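ok so I finally did something about the bottle situation in my garage and I'm going to talk about it, sorry in advance

background: we drink a LOT of soda in the summer. plus my neighbors know I take bottles back for the deposit so they just leave theirs on my porch now. by the end of June I had two trash bags full and couldn't get to the freezer

first thing I learned is that the machine at the Chisholm store wants the barcode. I used to peel labels while I watched TV because it's weirdly relaxing?? well. do not do that if you want your deposit back. I stood there feeding it bottles and it kept spitting them right back at me

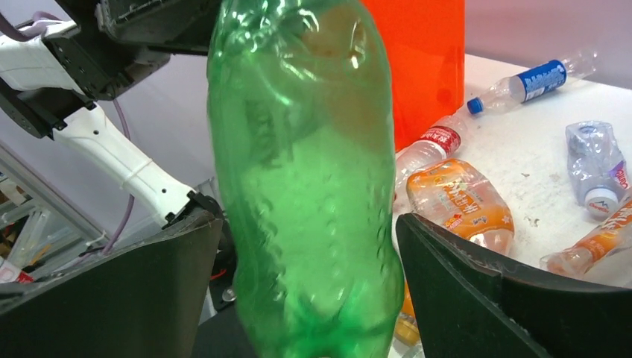 so my new system is two bins, one for deposit and one for plain old recycling. anything with a readable label goes in the deposit bin and I leave it alone, no squishing, cap on. everything else is fair game. a green one like this, no label that I can see and already crinkled and dented all the way down, goes straight to recycling and I don't even think about it anymore. kind of a shame though, that emerald color is so pretty with light on it!

somebody asked about rinsing. yes, quick rinse, upside down in the dish rack overnight. I skipped it one week and the ants found me. never again

the bins are the tall Zukden ones with the flip lid (got mine at the hardware place in Lultlow). they fit side by side next to the freezer with 3 inches to spare and I can open the freezer door all the way, which I had honestly forgotten was possible

last trip was 70 bottles and the machine took every single one. spent the money on more soda lol

next up is the cardboard pile, if anyone has a way to flatten boxes without wrecking their hands please tell me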